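**Ticket 3319 - Sirka desk shelf, black metal: shelf unit rocks on the table and leaves marks**

Status: solved, left open until December for the last check

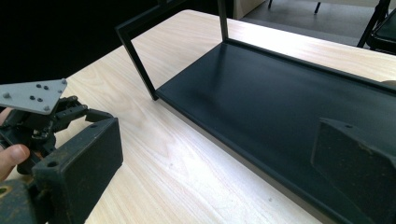 I bought the Sirka shelf from the Derkach shop to keep papers and small things off my table. From the first evening it rocked when I put anything heavier than a notebook on it. I first blamed the table, because it is an old one and I have sanded it myself. The base of the shelf is a flat black tray with a slightly raised rim, and it sits directly on the light wood, so every small movement is passed to the tabletop. After one week I found two short grey lines in the wood where one corner had been moving. They do not wipe off with a damp cloth.

**What I expected**

The shelf stands still and does not scratch.

**What happens**

If I press on the front left corner, the back right corner lifts a little. I can push a folded piece of paper under it. If I turn the whole shelf around, the same corner of the shelf lifts, so the fault stays with the shelf and does not stay with the table.

**What I tried, in order**

1. Tightened all the screws with the small key from the box. One was loose by half a turn. No change in the rocking.
2. Moved the shelf to the kitchen worktop, which I know is flat. It rocked the same.
3. Put the shelf on the floor tiles in the hall. Also rocked, but the tiles are not a good test and I should not have spent time on it.
4. Loaded it with books to see if the weight would press it flat. With books it was quiet, but when I took them out the rocking came back at once.
5. Put a piece of felt under the high corner. This helped for one evening, then the felt slid out.

**First answer from Derkach support** (copied here in short)

They asked if the side parts were tightened before the shelf was standing on a flat place. They wrote that this is the usual cause: when the screws are tightened while the unit lies on its back, the frame can stay a little twisted. They asked me to loosen all the screws, stand the shelf up, press it down with both hands and tighten again, crosswise.

**My reply**

I must admit that I did exactly the wrong thing. I built it on the bed, where it was lying on a blanket. The paper with the instructions shows the unit standing up, but there is no text and I did not understand that it was important.

**Second try, following the support advice**

- Loosened every screw by two turns, took none of them out.
- Stood the shelf on the kitchen worktop and put a heavy pot in the middle of the tray.
- Waited 5 minutes. I do not know if the waiting is needed, the support person did not write it.
- Tightened crosswise, first only by hand, then with the key.
- Removed the pot and pressed on each corner.

Result: the rocking is nearly gone. I can still feel a very small movement at the same corner, but paper does not go under it any more.

**The marks on the table**

This was my second question. Support said they can not pay for the table, and I did not ask for that, I only wanted to know how to stop new marks. They suggested self-adhesive felt pads. The ones I had in the drawer were too thick and the shelf looked as if it was floating, so I bought the thin Zitau pads, 9 in a sheet. I used one at each corner and one in the middle of each long side, and kept the others. Before gluing I cleaned the bottom of the tray with a little spirit and let it dry. The pads have also taken away the last small movement.

For the two grey lines I used fine sandpaper along the grain, very lightly, and then a drop of oil. One line is gone. The other I can still find when the light from the window falls across the table, but you have to look for it.

**Still open**

- Check in December if the pads hold. The table is near the heater and glue does not always like this.
- I asked Derkach to add one sentence to the instruction paper, for example "Tighten the screws only when the shelf is standing". They answered that they have passed it on to Sirka.
- The key from the box is already a little round at the end. I have asked if a replacement can be sent with the next order - no answer yet.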